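Consumer Behaviour, Week 4
Impulse buying: how much do we really know?
Notes by Clementina Correia

Most textbooks will tell you that a large share of shopping is unplanned. Before you copy that into an essay, ask how "unplanned" was measured. Someone who walks in for "something sweet" and leaves with a particular bar may be put in either box, depending on who wrote the questionnaire.

The Nundstead study (see reading list) stopped 193 shoppers at the door and again at the till. Anything not named on the way in was called an impulse. I don't accept this. People forget, they keep things to themselves, and they give short answers to strangers with clipboards.

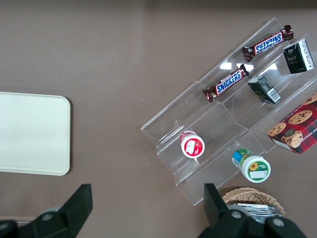
Then there is placement. The usual claim is that goods near the till sell better because they are near the till. Shops also put their best sellers there, so the comparison is spoiled from the start. Ibarra moved slow lines forward for 4 weeks and found a small rise, but prices were cut in the same month.

For the seminar, read Figueroa, pages 12 to 20, and Barrera's reply. Barrera is rude but mostly right. Come with one claim from either paper that you would not repeat without checking, and say what evidence would change your mind.

Essay limit: 2,000 words, references not included.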